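Etenesh Chala
@etenesh_chala

1/ Notes on pilling in knitwear, after a winter of testing yarns for the Fullwood mill. Short version: fiber length and twist matter more than fiber price.
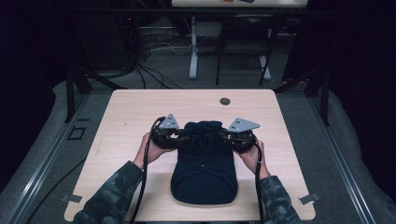
2/ A pill starts when loose fiber ends work up to the surface and tangle. Short fibers have more ends per inch of yarn, so there is more material available to tangle.

3/ Twist holds the ends in. A loosely spun single feels soft in the store and pills at the cuffs within weeks. A firm two-ply from the same fiber feels drier and lasts longer.

4/ Blends are a separate problem. Pure wool pills tend to break off with wear. Add nylon or polyester and the strong fibers anchor the pill, so it stays until you cut it.

5/ We ran 4 yarns on the tumble tester in February. Salehi was the worst of the set – a soft wool/acrylic, low twist. Grodlow was the best, a worsted-spun wool that most people on the panel called scratchy.

6/ Azucena Cisneros asked about stitch density. Yes, it counts. We knit Grodlow again at a looser gauge and it dropped a full grade. Same cone, same machine, same wash.

7/ Dark colors complicate grading. Pills on navy or black are hard to see under overhead light and obvious under a low side light. We grade everything with the side light now.

8/ Care: turn it inside out, wash cool, short cycle, dry flat. Skip the fabric softener. It lubricates the fibers and lets more ends slide out.

9/ For removal I use a comb on fine knits and an electric shaver on heavy ones. Both take fiber off the garment, so once or twice a season is enough.

10/ The Votongate yarns are still in the queue. I will add the grades to this thread when the second wash cycle is done.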